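## Sangate disassembly project, January 2020

Student build by the Rengifo automation club, led by Wilmer Palomino. The task is taking desktop PCs apart for parts recovery, with one arm and a parallel gripper.

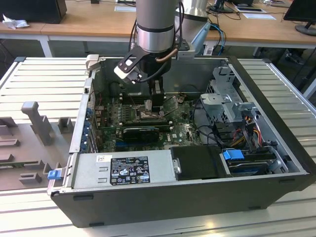
Approach speed is limited to 20 mm/s inside the case and 500 mm/s outside it. Socket positions are taught by hand for each board type. Revision B of the finger program dates from November.

Wrist view, central finger at the processor socket:
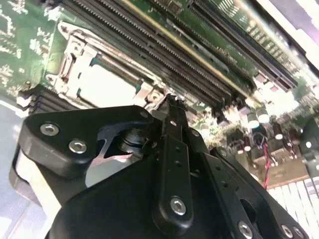

*Fingertip close to the socket's retention hardware, memory slots behind.*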